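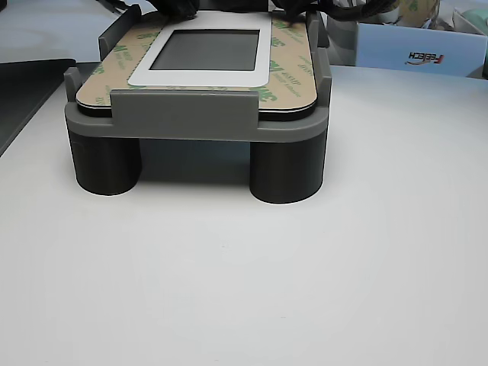

Session 4: Blocks, Detection and Simple Timetables

Course notes by Hiyori Aoki. Bring your layout sketch from last time.

Why we divide the track

A layout with one train needs no blocks. As soon as a second train runs on the same line, the control software has to know which piece of track is taken. A block is a length of track that only one train may occupy at a time. The software does not see the train itself. It sees a detector report "occupied" or "free" and works out the rest from the last known move.

Three rules for drawing blocks:

1. A block must be longer than your longest train. Measure with the locomotive on.
2. Turnouts go between blocks, never in the middle of one.
3. Every station track is its own block, even a short siding.

The practice line

We use the same line for all the exercises. It runs from Koseck to Groen by way of Tesen, with a branch from Tesen up to Zorkdale. The main line is single track with a passing loop at Tesen. There are 18 blocks in total, and 6 of them are in the Tesen station area. Copy the block numbers onto your sketch before you start, as the exercises refer to them by number.

Types of detection

Current sensing works on any vehicle that draws power. A plain freight car draws none, so the last car of a train needs a resistor across one axle or it will not be seen. Reed switches and light gates report only a point on the track. They are cheap and good for stopping accurately at a platform, but they cannot tell you that a block is still occupied. 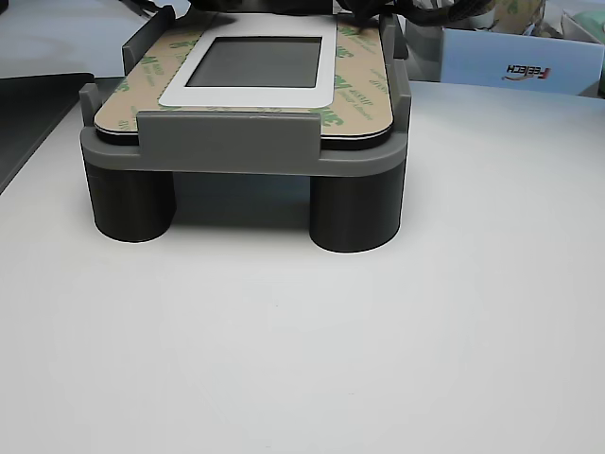

Most people end up with both: current sensing for the whole block and a point sensor near the stop signal. If you mix the two, give them clearly different names in the software. "Tesen 2 occ" and "Tesen 2 stop" is enough.

Delays and false reports

Dirty wheels make a detector flicker. Set a short off-delay, so that a block is reported free only after the signal has been gone for a moment. Start with 1,000 milliseconds and reduce it if trains wait too long at Tesen. Do not put a delay on the "occupied" side - the train behind needs that report at once.

Exercise A

Run one train from Koseck to Groen and back by hand. Write down each block as it changes. Compare your list with the event log.

Exercise B

Add a second train starting at Zorkdale. Both trains must pass at Tesen. Build a timetable that repeats every 30 minutes of model time, and note which train waits and in which block.

For next session

Save your timetable under your own name and bring the file. We will add signals to the branch and look at what happens when a turnout fails to report its position.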